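Notebooks > Workshop > Bin and floor log

May 3, 2023

Bin trial, day 2. Liners from the new roll (Pathirana, the clear ones) instead of the black. Want to know if people sort better when they can see whats inside. Anjana thinks no. We'll see.

Liner is too wide for the round blue bin, lots of slack film round the rim. Tried folding it over twice, still bunches. Would a smaller size do? Roll says 80 litre, bin must be well under that. Ask Mizanur what he ordered before October, those fitted.

Bottles: still on the floor in front of the bin. Four of them, one a green fizzy drink bottle, crumpled, yellow cap left on. Caps are meant to come off before they go in, so that's another sign needed. Put it at eye level this time.

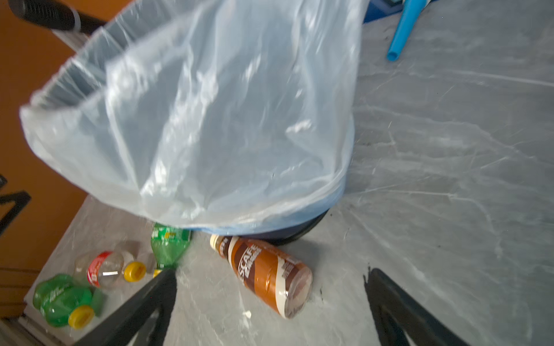 Nimal Wanigasekara

Floor next. Grey marble pattern hides dirt until you get down to it, then smudges and specks everywhere, worst on the open side away from the orange wall. Mop with plain water first, then the Grullarska stuff, weak. Last time it was mixed too strong and left a film. Don't let Tanvir pour.

Baseboard wants a wipe too, dust sits in the grooves. Soft brush, not the wire one.

Loose bits to find homes for:
- silver chess queen. Rest of the set?? Araba had a box of them on the Bunau shelf, check there
- black stand with the round base, heavy, lift it for mopping, dont drag
- two thin black cords on the orange panel, clip them up higher if theres clips left

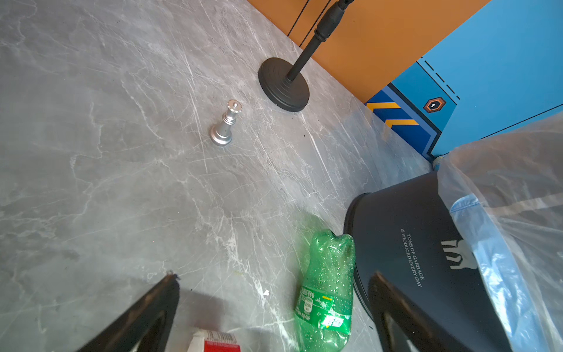

Clips are in the second drawer I think, under the tape. If not, add to the Zitlow order with the smaller liners, it hasnt gone off yet. Need Anjana to sign it.

Blue panel to be left alone, no spray near the printed part untill we've tried a corner.

Tomorrow: weigh the bag, write up, swap back to black for comparision.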